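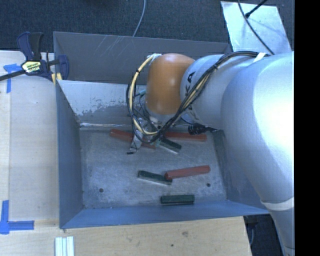

Ticket: Used paperback shows "Out of Stock" after restock
Store: Pesska Books
Opened: May 22, 2019
Status: Closed

Customer added a used novel to the basket and got "Only 0 left" at checkout. Stock screen shows 2 copies, both graded Like New.

Cleared page cache. No change.
Re-ran the Satus stock import. 18 titles updated, this one skipped.
Import log shows the ISBN with a space after the last digit. Removed it and ran the import again. Page now shows 2 left.

Same fault found on 5 other titles, all fixed. Customer emailed.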